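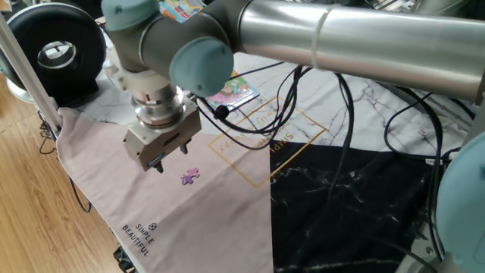 1/ Reprise du projet Kevance, le bras monté à l'atelier partagé. Objectif du mois : prendre des pièces de puzzle posées à plat et les ranger dans une boîte. J'ai commencé par du plus gros, des cubes, et ça passait bien. Une petite pièce comme la violette, à plat sur le tissu rose, c'est un autre problème : presque pas d'épaisseur à saisir, et des doigts de pince qui doivent descendre au ras de la nappe sans l'accrocher.

2/ Premier réglage, la hauteur. Si je m'arrête trop haut, la pince se ferme dans le vide. Trop bas, elle ramasse un pli du tissu avec la pièce. J'ai une marge de 4 mm, pas plus.

3/ La nappe reste pour l'instant. Sur la table nue les pièces glissaient dès que les doigts les touchaient. Par contre le motif marbré perturbe la détection, surtout les veines blanches sur le noir. Je travaille donc côté rose.

4/ Bilan de la série d'hier : 124 essais, 100 prises correctes. Sur les ratés, 19 viennent de l'orientation. La pince attrape la pièce par une languette et ça pivote au levage.

5/ J'ai modifié le script (base Drotora, branche perso) pour choisir l'angle selon le contour et viser les bords droits quand il y en a. Pas encore assez testé pour donner un chiffre.

6/ Prochain chantier : les câbles. Il y en a qui traînent sur le plan de travail et le faisceau passe derrière le bras. J'ai commandé de la gaine chez Brotcombe. En attendant je limite la rotation du poignet.

7/ Je voudrais un puzzle complet rangé sans intervention d'ici juin. L'assemblage, on verra après. Le code sera en ligne quand j'aurai nettoyé les fichiers de config.

2023-03-02
19 partages

Accueil Explorer Notifications Messages Profil

Commentaires

atelier_du_fond : Tu as essayé une ventouse ? Pour du carton plat c'est plus simple.

mlx_bricole : Même souci de pivot chez moi, réglé en partie en fermant plus lentement.

pince_et_vis : Intéressé par le script, même pas nettoyé.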